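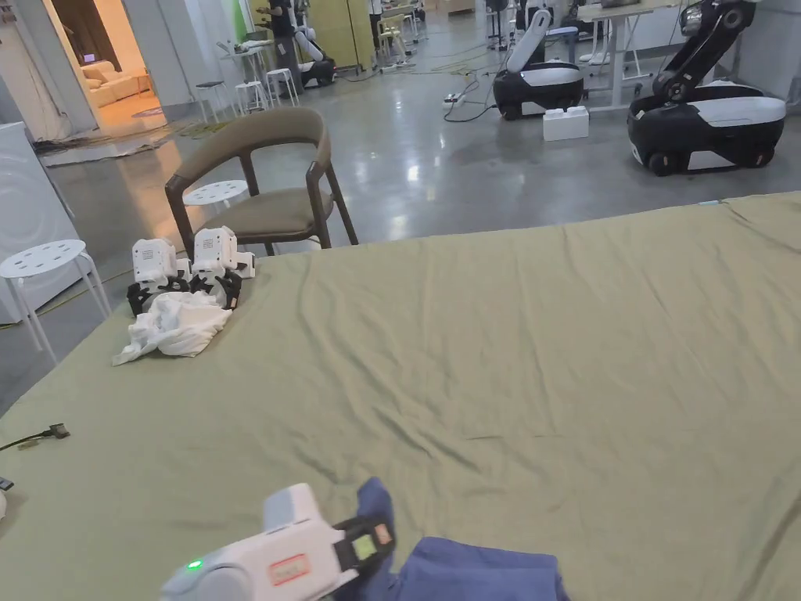 Un robot qui plie le linge, on nous le promet depuis que j'ai l'âge d'en avoir à plier, m'écrit Julián Barrios, à qui j'avais eu le tort de raconter mon mardi.

1/ Donc, portes ouvertes chez Sproģis. J'étais venu voir des robots ranger une maison. J'ai surtout regardé des pinces s'occuper d'un tissu bleu.

2/ Le principe, d'après Szu-yu Man, qui menait la visite : on tient les pinces à la main, on fait le geste, la machine apprendra. Il leur faut 2 000 pliages. Ils en étaient à 53. J'ai trouvé le ton très calme.

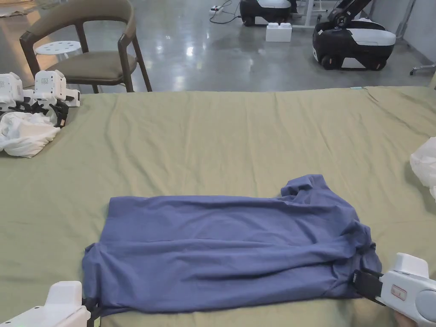

3/ Leçon du jour : un tee-shirt n'a pas de forme. Il a des coins, provisoirement. On en attrape deux et le milieu en profite. Je plie les miens en cinq secondes, mal, et je me suis senti brièvement à la pointe de la technologie.

4/ Question d'un visiteur : « Et les draps-housses ? » Silence. Szu-yu a proposé de passer à la suite. 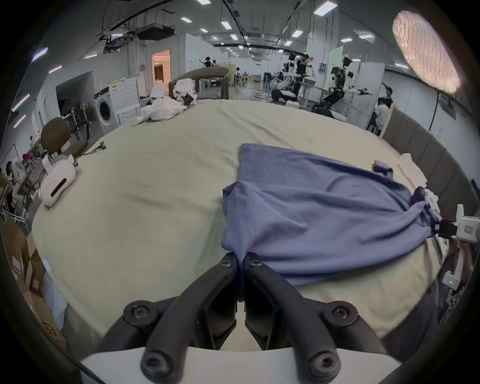
Deux doigts noirs, un pli de tissu bleu.

5/ Les robots mobiles, eux, étaient au fond de la salle. J'ai demandé quand ils s'y mettraient. « Plus tard. » J'ai reconnu ma propre réponse, celle que je fais au panier de linge depuis avril.

6/ Pour être juste : de près, la pince est fine. Elle prend un pli sans embarquer toute la pile, ce que je ne sais pas faire avec dix doigts.

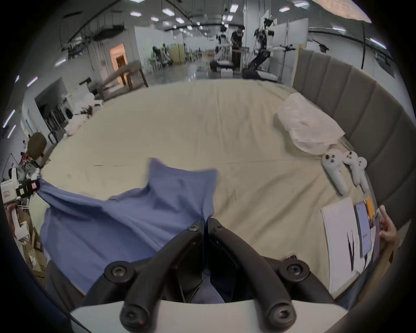 7/ Prochaine séance ouverte au public dans deux semaines, consacrée aux chaussettes. Julián veut venir. Il apporte les siennes.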